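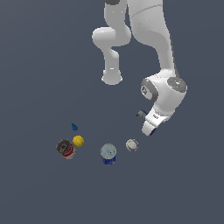
FOR IMMEDIATE RELEASE

Wundska teaches simulated robot arms to clear a cluttered floor by asking "what if I moved that first?"

CIRKHAM, 12 March 2025 – Hi, I'm Aleksandra Zawadzka, and I run the manipulation group at the Nirkow Institute here in Cirkham. Our communications office very kindly offered to write this release for me, and then very kindly let me have a go at it myself, so blame me for the exclamation marks.

Today we're putting out Wundska, a planning method for robot arms that have to pick things up when the things are sitting close together. The paper, the code and the full set of simulated scenes are all going up on the project page this morning, free for anybody to download and poke at.

What we did

If you've ever tried to get one jar out of a packed fridge door, you know the problem. You can see the jar. Your hand would fit around the jar. But your knuckles are going to hit the mustard on the way in, so you shift the mustard over a little and then go for the jar. People do this without thinking. Robot arms mostly don't, and a lot of planners handle it by trying the grab, failing, backing off and trying another angle until something gives or the clock runs out.

Wundska spends a short moment before each grab running a cheap internal guess at what happens if the arm nudges, lifts or leaves each of the nearby items. It scores those guesses, picks one action, does it, looks again and starts over. There's no long plan to fall apart halfway through. My colleague Jarosław Kozłowski came up with the scoring part on a train, and he's been a little unbearable about it ever since (deservedly!).

The scenes themselves are plain on purpose. We use a single white arm over a flat gray floor, with a handful of household-style items dropped on it: cans, a ball, a squat little tub, that kind of thing. No walls, no shelves, no bins. We wanted the only hard part to be the items and how close they end up to one another. A can lying on its side next to a ball is a surprisingly nasty little puzzle, since touching one tends to send the other one rolling off.

How we tested it

We generated 3000 scenes with random drops, which means nobody in the group got to arrange them in a way that flattered the method. The items fall, bounce, settle, and wherever they end up is the problem the arm has to solve. For each scene the arm has to lift every item clear of the floor, one after another, and we call it a success only if all of them come up without the arm running out of time.

Wundska cleared 88 percent of the scenes. Our own older planner, Entili, which we published with and have been using as our workhorse ever since, got through far fewer on the same scenes with the same time limit. The paper has the full table, including the breakdown by item shape, and I'd ask reporters to please look at that table before writing a headline, because the single number hides a lot.

Cans standing up were easy for both planners. Cans lying down were where the gap opened. Balls were bad for everybody. If I could remove one object from the world it would be the ball.

The average thinking time before each grab was 235 milliseconds on a normal desktop machine with one graphics card. We care about that number a great deal. A planner that's clever and slow is no use to a person waiting on the arm, and we threw out two earlier versions of this work for exactly that reason. Both of them scored fine. You could have made a sandwich between grabs.

What the team says

Since it's my release I get to decide who's quoted, so I asked the people who did the hard bits.

"The thing I like is how boring it looks when it's working," said Tadeusz Stępień, who wrote the simulation side of the project. "The arm moves one item a tiny bit and then picks up the one next to it. You'd watch it and think, well, sure, of course it did that. It took us ages to get to the 'of course.'"

Kazimiera Makowska, a doctoral student in the group and first author on the paper, built the failure browser, which lets you click on any scene the method got wrong and step through each decision.

"I've watched more failed grabs than anyone should," she said. "A lot of them fall into the same pattern. The planner thinks a nudge is free, it nudges, and the item rolls against something else and makes a worse pile than before. We've put all of those online. If you want to beat us, start there, I've already sorted them for you."

I asked Jarosław for a quote too, and he sent me a page and a half on uncertainty in contact models. It's in the appendix. I've kept one line of it: "A guess that is wrong in the right order is still useful, and we only need the best action to come out on top."

What it doesn't do

I've read enough press releases about robots to know how this usually goes, so let me be plain. Everything in the paper was done in simulation. We haven't shown these results on a physical arm. Simulated floors have one friction value and it's the same everywhere. Simulated cans don't have dents or sticky labels or half a serving of soup sloshing in the bottom. I fully expect the success rate to drop when we move to real hardware, and I don't know by how much.

The planner also knows the shape of each item ahead of time. We hand it the models. A version that works from camera pictures alone is a different and harder project, and I'd be wary of anybody who reads our paper and tells you we've solved it.

It also doesn't handle soft stuff. No bags, no cloth, no fruit. We tried a simulated banana late one evening and I'm not going to talk about it.

One more, as it's come up in every talk I've given: the method doesn't learn as it goes. If it makes the same mistake in scene after scene, it will happily make it again. Kazimiera has ideas about that, and I think they're good ones, but they belong in the next paper.

What's next

We start hardware trials in July, in our lab across the courtyard, using an arm we've already got on the bench. Sławomir Kaczorowski is leading that part. He's spent the winter building a test floor we can reset quickly between runs, and he'd like it known that resetting a real scene by hand is a lot less fun than pressing a key.

"In simulation Tadeusz gets a fresh mess whenever he wants one," Sławomir said. "I have to pick everything up off the floor and drop it again. I've asked whether the robot could do it, and I've been told that's circular."

We'll post the hardware results on the same page whichever way they go. If they're lousy you'll see lousy numbers with my name on them.

We'd also love for other groups to run their own planners on our scenes. The download includes the starting positions, the time limit and the scoring script, so you can line your method up next to ours without having to email me for the missing pieces. If you find a bug in the scoring (please, please check), open a report on the project page and we'll credit you in the next version. A group that tried an early copy already found one, in the way we were timing the last grab, and fixing it cost us a little of our score. Fair enough!

Getting hold of things

The paper, the code, the scenes and Kazimiera's failure browser are on the Wundska project page, linked from the Nirkow Institute's main site. The code is under a permissive license, so companies can use it too. Still pictures and short clips of the simulated arm are in the press folder and may be used with the credit "Nirkow Institute, Cirkham."

About the group

The manipulation group at the Nirkow Institute works on how robot arms plan around clutter, contact and things that roll away. Earlier releases from the group include the Entili planner, which is still maintained and still available.

Media contact

Aleksandra Zawadzka, manipulation group, Nirkow Institute, Cirkham. Please go through the institute's press desk and ask for me by name. I'm happy to do calls, and happier to do calls where Jarosław can join for the math. For questions on the simulation files, ask for Tadeusz Stępień; for the hardware trials, Sławomir Kaczorowski.

END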